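Plullberg Hall, small room
Pre-show inspection checklist with comments
Act: Wiron (four-piece, two sets, support from Goh)
Walked by: Ridwan Subramaniam, for the band
House contact: Rogério Figueiredo
Started 1:15 p.m., August

Marks used: OK, FIX (before doors), NO (not accepted), ASK (somebody says it's fine and I haven't seen it).

1. Stage deck and risers

Deck level, no visible gaps: OK
Comment: Walked it twice in show shoes. One soft spot upstage left that creaks. House says it has always creaked. I marked it with tape and moved the keyboard stand off it.

Drum riser locked: FIX
Comment: Two of the legs had the pins in. The others were resting on the locks and would have walked by the third song. I was told the riser had been "checked this morning." Checked by whom, and what did they look at? Pins found in a bucket under the stage stairs.

Edge marking, front and sides: FIX
Comment: White tape on the front, nothing on the sides. The singer goes to the sides. Everybody who has seen this band knows that.

Stage stairs, handrail: OK
Comment: Rail is loose but holds my weight. Calling it OK with some reluctance.

2. Power

Distro labeled: ASK
Comment: Labels exist. Whether they match anything is another matter. Circuit marked "STAGE R" feeds the merch table and a drinks cooler. I want the cooler off that circuit before the bass rig goes on. Rogério says it has never tripped. It has never had our bass rig on it either.

Ground tested at every stage outlet: OK
Comment: Did this with my own tester. All good apart from the one by the monitor desk, which has been taped over and will stay taped over.

Cable runs off walkways: FIX
Comment: Main snake crosses the fire lane at floor level with one rubber mat over it. The mat slides. Asked for proper cable ramp and was told it's out with another show. Agreed to fly the snake over the door instead, to be done by 4 p.m.

Spare fuses for amps: NO
Comment: There is a box that says FUSES. It has guitar picks in it.

3. Rigging and lights

Safety cables on all fixtures: FIX
Comment: Missing on 3 of them, all on the downstage bar, the one directly above people. The sheet I was handed lists 19 fixtures, all ticked, same pen, same slope to every tick. I don't believe anybody went up a ladder to fill that in.

Chain hoist inspection tag in date: ASK
Comment: Tag is there, the date has been rubbed. The Grodach rental paperwork is supposed to be in the office. Office locked until late afternoon. I'd like to read it before the truss goes up and not after.

Haze machine: OK
Comment: Works. Smells like a burnt pancake for the first minute. House has to confirm the smoke detectors in the hall are set for it, in writing. Last year at another venue we got "yeah, should be fine" and the whole audience ended up in the parking lot during the ballad.

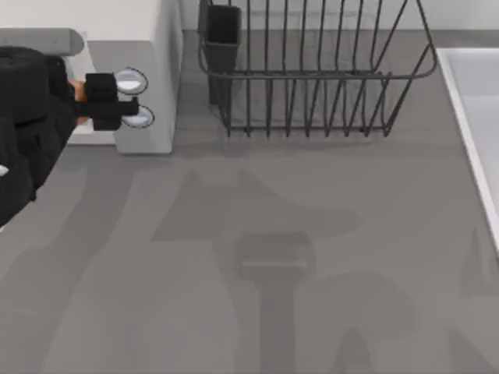
Strobe warning posted at entrance: FIX
Comment: The sign was face down behind the ticket desk. It needs to be at eye level outside the doors, before people have paid. The band uses strobe in two songs, near the end of the second set.

Follow spot: NO
Comment: The platform has no back rail. Operator would be standing on something I wouldn't put a suitcase on. We'll do the show without it. The singer has been told and is unhappy.

4. Sound level

House limiter: ASK
Comment: The contract says the room is limited to 97 dB at the desk. The meter on the wall is behind a curtain, so I'm not sure what it thinks it's measuring. Asked to see when it was last calibrated. Still asking. We'll run our own meter at the desk and log it by hand, every song.

Earplugs at the bar and at the door: OK
Comment: A full jar at each. Free, I'm told. Somebody please check at doors that they're still free.

PA stacks strapped: OK
Comment: Straps are newer than anything else in the building.

Monitor wedges clear of the front edge: FIX
Comment: Center wedge hangs over by a hand's width. Push it back and tape the position.

5. Exits and crowd

Capacity posted: OK, with a question
Comment: Sign in the lobby says 774. With the merch tables, the second bar and the camera riser in there, I don't see how that number is still good. Rogério says the figure accounts for all that. The sign looks a lot older than the second bar. I've asked the promoter how many were sold and have not had a straight answer; "nearly full" is not a number.

Exit doors open from inside with one push: FIX
Comment: Left rear sticks. It took my shoulder. It has to open for a person smaller than me with people behind them. House is planing the bottom edge now, and I'll try it again before I sign.

Exit signs lit: OK
Comment: Including with the house lights off. Tested.

Barrier feet interlocked: OK
Comment: Properly done. Credit to whoever set it.

Path from pit to first aid clear: FIX
Comment: Drum cases stacked in it. Those are ours. Moving them.

Water at the front: ASK
Comment: Promised in the advance. The promise also covered two fans, and I have seen one fan.

6. Backstage

Extinguisher by stage door: OK
Comment: In date, on its hook, not holding the door open for once.

Load-out ramp: FIX
Comment: No light over it. It will be pitch dark when we leave and the upright case takes two people walking backward. House offers a work lamp on a stand. Accepted if the stand gets a sandbag.

First aid kit: NO
Comment: Opened it, since hardly anyone does. Half a roll of bandage and a bottle of eye wash that has expired. We'll use the one from our van tonight.

7. Second walk, 5:40 p.m.

Riser pins in. Side edges taped. Snake is over the door and tied well. Safety cables on, and I went up the ladder myself. Center wedge back. Left rear door opens with one hand. Strobe sign up, a bit crooked. Cooler moved to another circuit. Drum cases gone from the first aid path. Ramp lamp up and bagged.

Grodach papers seen. The hoist is in date by a few weeks. Changed from ASK to OK.

Still open: meter calibration, ticket count, written note on the smoke detectors, second fan. Rogério says the note is coming. Goh can soundcheck in the meantime, without haze. No haze in the main set either until I'm holding the note.

Signed for the band with those items listed as open: R. Subramaniam
House copy to R. Figueiredo, and one taped inside the lid of the monitor case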